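Bretley floor kit: equipment and budget notes

Status: second issue, 21/07/2018
Maintained by Uriel Carrasco. Purchasing questions to Yareli Huerta.

What this file covers

This file lists what has to be bought, and in what order, to run the floor-level tasks at the Cladamton site. It goes with the recordings in the same folder but does not describe their format; see the separate format notes for that. Prices are held in budget.csv. Do not copy them into other documents, as they change when quotes are renewed.

Scope

The tasks are rug handling: reaching a corner, gripping the edge, folding it back and laying it flat. Table work is budgeted elsewhere. Anything shared between the two is charged to the table budget and marked "shared" in the CSV.

Budget

The ceiling for this kit is £4,000, excluding the arm, which is already on the asset register. Delivery is included in the ceiling. Staff time is not.

Items to buy

Wrist camera: 2, one fitted and one spare. Same model for both, so that the calibration procedure does not have to be written again.
Gripper fingers: 2 pairs. Stukex quotes by the pair. Ask for the plain black finish, as the polished version gives reflections in the wrist view.
Cable set: one long run from wrist to base, with strain relief at each joint.
Rugs: short pile and shaggy, both with a bound edge. Buy locally.
Floor protection: clear film, for use under the base only. It must not extend into the working area.

Items not to buy

A second arm. The request was looked at in March and put back to the next budget round.
A lighting rig. Room lighting is adequate for the present tasks.
Extended warranty on the fingers. They are consumables.

Suppliers

Stukex: fingers and adapter plate. Quotes are valid for one month.
Domínguez: cameras and cables. Payment on delivery, no account needed.
Rugs go through petty cash. Keep the receipt and write the asset code of the arm on it.

Working clearance

Finger length is the figure most likely to be ordered wrongly. Measure from the adapter plate, with the wrist at its lowest safe height over bare floor, then check again over the thickest rug. If the two readings call for different fingers, order for the rug and raise the floor limit in the controller.
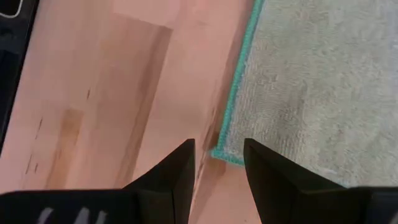

Wrist view at a rug corner: both fingertips, wooden floor, turquoise binding.

Edge colour matters when choosing rugs. A binding that stands out from both the pile and the boards makes the corner easier to label by hand. Avoid fringes for now.

Known gaps

No quote yet for replacement strain relief.
The CSV still lists the adapter plate under cables. To be moved.
Storage for rolled rugs has not been costed.

Changes

Second issue: spare camera added, lighting rig removed.
First issue: initial list.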